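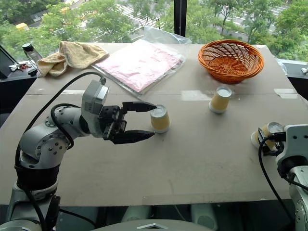

Yellow-and-white cups and the orange basket on the long table.

March
By Clémence Delaunay

Cups, a basket and a lot of cardboard

In the last newsletter I promised to write something about the cups. Several members wrote to me after the spring lunch to ask how we keep them, and why they are always upside down when one comes into the room. I will try to answer both, and also to give the news of the table, which has changed a little.

First the table. It is now covered with cardboard panels, and the panels are joined with clear tape. We had a cloth before, but a cloth moves when you slide a cup on it, and it must be washed. Cardboard is easy. When one panel becomes dirty we take it off and we put another. Please do not pull the tape quickly, because it takes the brown paper with it and then there is a rough place where the cups do not stand straight. If you see a corner coming up, press it down with your thumb and add a small piece of tape on top. The roll is in the drawer under the window, together with the scissors from Beron, which are the only ones that cut well.

Now the cups. They stand on the rim, with the closed end up. My grandmother kept all her cups in this way, and I learned it from her before I learned to read. The dust falls on the bottom and not inside where you drink. It is also more stable, as the rim is wider than the base. When you put one down, hold it near the top and let it go only when the whole rim touches the table. If you let it go too soon it tips over and rolls, and a cup that rolls will always find the edge.
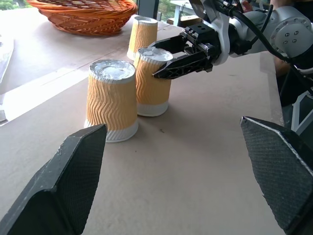
Leave a little space between one cup and the next, so that a hand can go around each of them. I know that a tight group looks more tidy. But then you take one and you knock down its neighbor, and the paper kind is so light that it does not need much. The wavy sleeve is pleasant to hold, but it bends if you press strongly, and after this it keeps the mark. A cup with a bent side can still be used for pencils or for seeds. Put it on the low shelf, please, and not back with the good ones.

The basket is for carrying. It is the orange one, woven, with the thick braided rim, and it came to us from Mrs. Zakharchenko when she moved to the smaller apartment. It is shallow, so please do not make towers in it. One layer is enough, and you walk two times. I have seen people walk one time with everything, and then sweep the floor. When the basket is empty, it goes back to the right end of the table, where everybody can reach it. The weave is open and crumbs go through, so shake it outside and never over the clean cups.

The towel stays at the back corner of the table. It is for small spills only. For the large ones there is the mop, and for the cardboard there is no remedy, you must change the panel. In the Nostel shop the panels are sold in packs of 11, and one pack lasts us until summer if we are careful with the coffee.

Some of you proposed to order the next cups together with the group in Stumora. I asked for the price and I was surprised that they sell only by the box of 638. I do not know where we would put such a quantity. The closet is already full with the folding chairs. If a member has a dry garage and some good will, please write to me before the end of the month and I will ask them again.

I would also like to know who prefers the pale yellow cups and who prefers the orange ones. We will not keep both colors forever. My own choice is the pale yellow, but I can be convinced.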